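# Reading Numbers in order, July notes

I am on the third pass through Numbers with the Tomar reading plan, and the method has changed enough that I want to write it down before I forget which parts were deliberate.
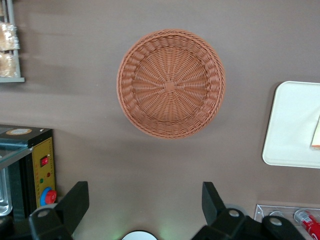 The plan assigns two chapters a day. On the first pass I read both in the morning, marked them done, and retained very little. The census chapters were the worst. By the time I reached the camp arrangement in chapter 2, I could not have told you which tribe was on the east side (Judah, with Issachar and Zebulun).

The current procedure is as follows. I read one chapter at 6 a.m. and one after dinner. Before reading, I write the chapter number and the last thing that happened in the previous chapter. After reading, I write one sentence on what God says, one on what the people do, and one on anything I did not understand. The third sentence is usually the longest.

The notes go in a plain ruled notebook. I tried keeping them in Munar, a notes app, for most of the spring. The search is good and the sync worked every time. The problem was on my end: I kept reorganizing the tags and stopped praying through the text. Paper has no tags. I draw a small square in the margin next to a verse I want to come back to, and fill it in once I have.

Chapter 11 took most of a week. The people complain about the manna and list the food they miss: fish, cucumbers, melons, leeks, onions, garlic. Moses then complains about the people, and his complaint is longer and more severe than theirs. He asks God to kill him if this is how it is going to be. I had always read this chapter as a warning about grumbling, and it is one, but the two complaints get different answers. Moses gets seventy elders to share the load. The people get quail, and then a plague. I do not have a full account of the difference. My note for that evening says "who is he talking to?" because Moses takes his complaint directly to the Lord, while the people weep at the doors of their tents. That seems to be part of it.

Rekha Pandey, who leads our evening group, pointed me to Psalm 106 for a second telling of the same events. Verse 15 is short: He gave them their request, but sent leanness into their soul. I have copied it onto the inside cover.

A few items still open:

- The daughters of Zelophehad appear in chapters 27 and 36. I want to read those together on the next pass, with the plan's order set aside.
- Chapter 33 lists the campsites. There are 40 or so lines of mine on it already and most of them are place names I cannot pronounce.
- I have not settled on a translation for reading aloud. The one I study from is accurate, but it is hard to say before coffee.

Deuteronomy starts once I finish chapter 36. I plan to keep the same three sentences and drop to one chapter a day for the Shema.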